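Chapter 7
Watching a Grasp: Notes for the Site Visit

Most readers of this book will first meet a two-finger gripper at an open day, where each trial is over in seconds and the presenter is already talking about the next one. This chapter prepares you to observe such a demonstration in useful detail. Its running case is the open day held at the Galness laboratory in Prulavdale, where Miroslava Matoušek and Henk Van Dijk presented a programme of cup handling to second-year students.

The programme comprised 139 trials. Each was logged on a single line: object, approach angle, finger opening, contact points and outcome. Visitors were given blank copies of the same log and asked to fill them in independently. The two sets of entries are compared in Section 7.4.

7.1 Where the fingers meet the object

A tapered cup is awkward for parallel fingers. The wall is inclined to the closing direction, so part of the grip force acts along the wall and tends to shift the cup vertically. A rolled rim changes the problem again: it offers a ledge, and a finger seated just under it can carry load with less friction than one bearing on the plain wall.

Record the height of contact before anything else. In the metal cup with the yellow exterior, the left finger bears on the side just under the rim.
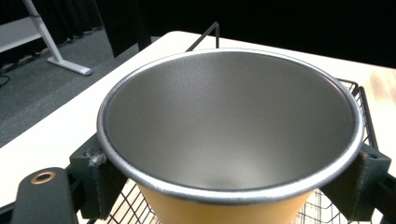

7.2 Where the object is in relation to its container

The second entry concerns clearance. A wire basket is common in demonstrations of this type because it is cheap and lets observers see through the walls. It also penalises careless placement — a base lowered at an angle can catch on a wire, and a finger opened too widely can strike the side.

Observers standing at the front of a bench tend to misjudge the gap beneath a held object. Van Dijk advised the students to change position between trials and to note their viewpoint beside each estimate. A view from overhead gives good information on centring and very little on height. 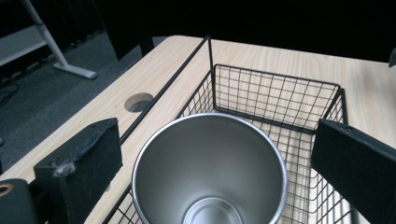
Figure 7.2 Stainless steel cup held between the two fingers, slightly above the floor of the wire basket.

7.3 Terms used in this chapter

Approach: the motion of the open gripper toward the object.
Closure: the interval from first contact to full grip force.
Clearance: the shortest distance between the held object and any part of the container.
Release: the interval from the first reduction in force to loss of contact at both fingers.

Before reading on, rule up a log sheet with the five columns listed in the introduction. You will need it for Exercise 7.1.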